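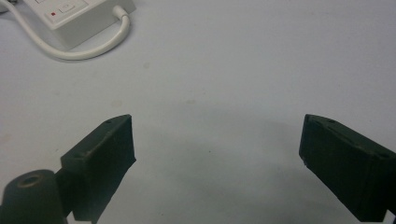 Stellico gripper comparison - read me first

Hello, and thank you for taking a look! We put this set together while trying the Hajdu fingers against the Dratar ones on the same hand-held tool, and it seemed a shame to keep it to ourselves.

Contents: 2306 short recordings in 4 folders, one folder for each pairing of finger and camera lens. The Dratar folders are the smaller ones, 800 recordings between them.

Please use the Ranavov reader, version 4 or later - older ones muddle the timestamps, and we lost a good few evenings to that. Opening widths are in millimetres, with 100 as fully open.

Last updated 4 November 2025. Corrections very welcome.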